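Okay so a few of you asked how I got through my first year of learning Thai as a grown adult with a full-time job and the attention span of a gnat. Long thread, get a snack.

First, some background. I started because my mother-in-law, Ratree Ongart, speaks about four languages and I speak one, and every family dinner I was the person smiling at the rice. I was tired of smiling at the rice!!

I want to say up front that I'm not fluent. I can order, I can gossip a little, I can follow a soap opera if somebody is yelling. When they whisper I'm lost.
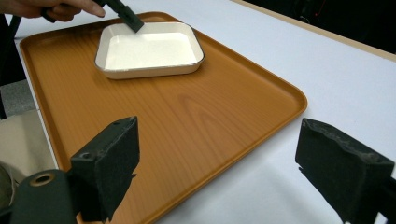 Kulap Suksawat
@kulapslowly · March 2025
a thread on learning Thai late, part 1 of however many

Yes, my name is Thai. Yes, my parents are Thai. No, they didn't speak it to me. They moved, they were busy, they wanted my English to be good, and it is! My English is great! My Thai was eleven words, and most of those were fruit.

So picture a person with my name walking into the beginner class at Intarasuk (the language school over the pharmacy) and sitting down next to a guy named Orhun who already knew the whole alphabet. The teacher looked at both of us and started talking to me. Fast. I wanted to crawl under the desk.

If you're a heritage learner you know that feeling. People expect it to be in there somewhere. Like it's going to fall out if they shake you.

OK, practical stuff. The class was 90 minutes, once a week, and for the first two months that was all I did. I got almost nowhere. I'd learn a thing, go home, live my life in English, come back and have to learn the same thing over again.

What changed it for me was my aunt Paweena. She started sending me voice messages. Not lessons, just her day. What she bought, who was rude to her at the bank, what her knee was doing. Nine or ten seconds each, sometimes a lot longer if the bank lady was involved.

I'd play one over and over while I did the dishes and then send one back. My first reply took me most of an evening and it said "I ate noodles. The noodles were good." She sent back a laugh so long I could hear her put the phone down and pick it up again.

I still have that one saved. I'm going to have it saved forever.

Tones. Everybody asks about tones. I'm going to be annoying and say I stopped studying them as a separate thing. I had a chart, I had colored pencils, I had a whole system, and I could ace the chart and then say "new" when I meant "wood" to an actual human being.

What helped was learning the tone as part of the word, like a tiny song. I don't think "falling tone" when I say rice now, I just hear my mom calling us to dinner. (That was one of my eleven words. Turns out I'd had the tone right my whole life and didn't know it had a name.)

Reading!! Please learn to read early. I put it off for ages because I figured speaking came first, and I ended up with a notebook full of my own made-up spellings. I opened that notebook in June and couldn't pronounce half of it. I had written "gkaow??" on one page. With two question marks. Who was that for? 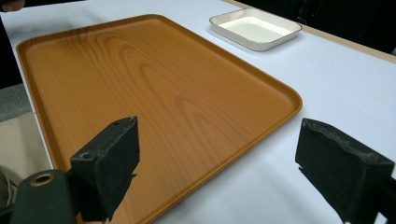
Learning the letters took me 7 weeks, going slow, a handful at a time. Orhun made fun of me for using flash cards on actual paper, but I'm a paper person. I wrote them at lunch and kept them in my coat, and I'm still finding them in the washer.

The vowels are where I almost quit. They go before the consonant, after it, over it, under it, and sometimes a few of those at once. I texted my cousin Vichien "where do the vowels LIVE" and he wrote back "everywhere" and went to bed.

Also there are no spaces between words. You get used to it faster than you'd think — your eye starts catching the little common words, and then the gaps kind of open up by themselves. Menus were my way in. A menu is a perfect book. Short lines, lots of repeats, and there's a prize at the end.

Apps: I've tried a bunch. The one I kept is Flolteo, and only for the listening part. I turned off the streak. Streaks make me do the easiest lesson at 11:58 pm with one eye open and learn nothing. If a streak works for you, great, I'm happy for you and a little jealous.

I also paid for a podcast course called Tridum and did not finish it. The hosts were sweet, but every episode was about checking into a hotel. I've never once needed to check into a hotel in Thai. I needed to ask my uncle if he was mad at me.

Word count, for the people who like that: by the end of the year I had 400 words that I'd really call mine. Meaning I've said them out loud to a person and the person didn't tilt their head. It doesn't sound like much. You can do so much with it though! You can talk around nearly anything. I didn't know "landlord" so I said "the person of the house who wants money," and everyone got it.

Things I'd skip if I did it over: the colored pencils, the giant grammar book, apologizing before every sentence. I used to open with "sorry, my Thai is bad" and then people would switch to English to be nice to me and there went my practice.

Things I'd do sooner: voice messages, reading, and particles. Oh my gosh, particles. The little na and la and si at the ends of things. Textbooks kind of wave at them and move on, but they're where all the feeling is. My aunt says I sounded like a parking ticket before I learned na.

Last family dinner, Ratree told a story about a stolen bicycle and I laughed at the right place. BEFORE my husband translated it. She stopped and looked at me and then just kept going, faster, no mercy at all, and I lost the thread completely and had to go back to smiling at the rice. But I had it for a minute!

Somebody in the replies asked if it's too late to start at 41. I was 38 and I'm slower than you, go for it. Start with whoever in your life talks the most.

Someone else asked about kids' books. Yes, but borrow them, they're harder than they look. So many animals. I know the word for gibbon now and I can't get it into a conversation no matter how hard I try.

I'll do a separate thread on typing in Thai, that one's going to have swearing in it. If you've got a heritage-learner story please put it under this post, I'm reading all of them on the bus.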